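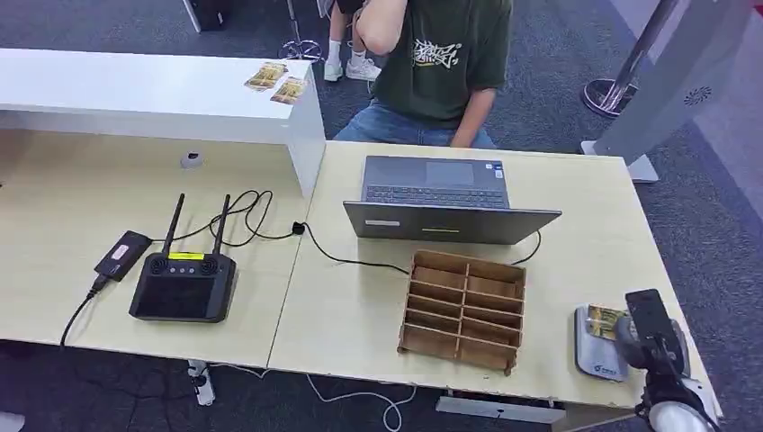
Staltness, Tuesday, November 5, 2024

Getting the arm to hold a phone steady next to a card terminal took me most of a week, and nearly all of that was software. So let me save you the week! I'm assuming you already have joint control running and a camera feed you can trust. We use Prinen for planning and a little home-grown logger called Grurnholm, but the steps carry over to whatever you've got.

First, pick your frames. I define one at the terminal (origin at the top front corner, z pointing up) and one at the middle of the phone, and every target pose gets written as phone-in-terminal. My first version used the robot base for everything, and then somebody bumped the desk and I had to redo all 23 poses. Lesson learned.

Next, add the phone to the planning scene as an attached object, and do it the moment the gripper closes. If you skip this, the planner thinks the hand is empty and will happily send a corner of the phone through the terminal. I pad the phone by 2 mm on every side. More than that and the planner starts refusing the final pose.

Then split the motion in two. Let the planner do whatever it likes up to a pre-approach pose 62 mm out, and after that switch to a straight-line move at low speed. In Prinen you just set the second segment to linear and turn off replanning. (Please turn off replanning. Mine got a new plan mid-approach and took the scenic route over the laptop.)

The laptop, by the way, goes in the scene as a plain box with the lid open. Same for the controller, and make its box tall enough to cover the antennas! Thin stuff like that drops out of my depth image all the time. Cables I leave out completely and just keep the arm high.

For perception, dark shiny phones are a pain. I stopped trying to track the phone itself and now compute its pose from the gripper, with a fixed offset I measured once. The terminal gets located from the camera, averaged over 20 readings while the arm is still.

Last thing is the hold. Ashok Tiwari talked me into lowering the wrist stiffness a bit once the phone arrives, and the little buzz I'd been chasing in the logs went away. Ramp it down over almost a second, though, or the arm sags. If yours still sags, check the payload mass in your config before you touch any gains. Mine was set to zero.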